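Section 4. Setting Up the Desktop: Cup, Scissors and Everything That Ends Up in the Cup

Before you begin

You should have finished Section 3 by now, which means the Baroma desk is upright, the legs are level and the spare bolt has been put somewhere you will not find again. Section 4 covers the top of the desk and the small things that live on it. Allow one unhurried evening. A Friday works well, as nobody expects much of you.

You will need:
The mesh cup (accessory bag C)
Scissors, your own
A soft cloth
A sheet of scrap paper
Whatever you currently write with, all of it

4.1 Clearing the top

1. Remove everything from the desktop. "Everything" includes the mug.
2. Wipe the surface with a cloth dampened in plain water. Work from the back edge toward yourself.
3. Dry it with the other half of the cloth.
4. Leave the surface alone for ten minutes before putting anything back on it.

Caution: Do not use scouring powder, steel wool or the green side of a kitchen sponge. The finish will go dull in one spot, and your eye will go to that spot every day for as long as you own the desk.

4.2 Placing the cup

5. Sit down in your usual chair, in your usual posture, and not the one you adopted for the chair fitting in Section 2.
6. Reach out with your writing hand, elbow slightly bent. Where your fingers land is where the cup goes.
7. Set the cup down, open end up. We mention this because of a letter we received in January.
8. Slide the cup back one hand's width if you use a keyboard. If you draw, leave it where it is.
9. Run a fingertip lightly around the outside of the rim. If you feel a sharp point, stop and request a replacement under part number 1398.

Note: Mesh cups are light. A cup holding one pencil can be knocked over by a sleeve. A cup holding two long rulers can be knocked over by a remark. Somewhere between the two is a sensible load, and 4.4 will help you find it.

4.3 Before the scissors go in

10. Lay the scissors flat on the desktop, closed.
11. Wipe the blades with the dry cloth, from the pivot toward the tips, keeping your fingers behind the edge.
12. Make one test cut in the scrap paper. If the paper folds instead of cutting, your scissors have been used on tape. Clean off the residue with a little rubbing alcohol and try again.
13. Close the scissors and lower them into the cup, points down, handles up.

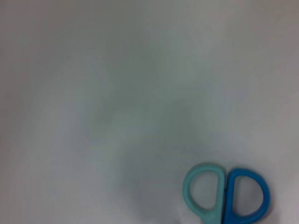 Scissor handles in teal and blue first, the black mesh cup second. 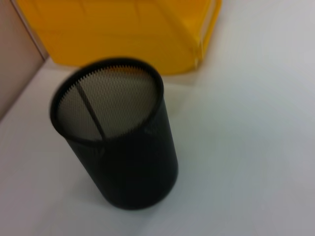 Can the scissors be stored in the cup with the handles down?
Store them points down every time. With the handles at the bottom, the tips stand at the height of a reaching hand, and the weight sits so high that the cup tips easily. If the points catch in the mesh, fold a small square of felt and press it into the bottom of the cup.

4.4 Sorting the pens

14. Gather every pen in the house. Check coat pockets, the kitchen drawer and the car.
15. Scribble with each one on the scrap paper for three seconds.
16. Pens that write go to the left. Pens that do not write go in the trash. Pens that you feel might write later, if given a chance, also go in the trash.
17. From the pens on the left, choose five. Load these into the cup with one pencil and the scissors.
18. Put the rest in the drawer. They will migrate back to the cup over the following weeks. Repeat steps 14 to 17 as needed.

Note: Felicja Jabłońska of our Kudirville showroom started step 14 at home with what she described as "a few" pens and stopped at 63. She chose five. She has since been seen with a sixth.

4.5 Things that do not belong in the cup

Open craft knives. Use a capped one or keep it in the drawer.
Loose coins. They sink to the bottom and stay there until you move house.
Anything wet, including brushes. Mesh holds no water, a fact usually learned over paperwork.
The spare bolt from Section 3, if it has turned up. Tape it to the underside of the desk.

4.6 Upkeep

19. Empty the cup once a season and tap it upside down over a trash can.
20. Brush the mesh with a dry, soft toothbrush, inside and out. Please make it an old toothbrush, and tell the other people in the household.
21. Lift the cup when you want to move it. Dragging it carries grit across the desktop.

Caution: Do not put the cup in the dishwasher. The coating may chip at the rim, and bare metal rusts.

Replacement parts for Section 4 are listed on the Lendesus parts sheet under Accessories. Orders go to Rigoberto Salazar at the Kudirville counter, who will ask for your part number before he asks how you are. Continue to Section 5, Cable Tray, when the desktop is clear enough to crawl under with a good conscience.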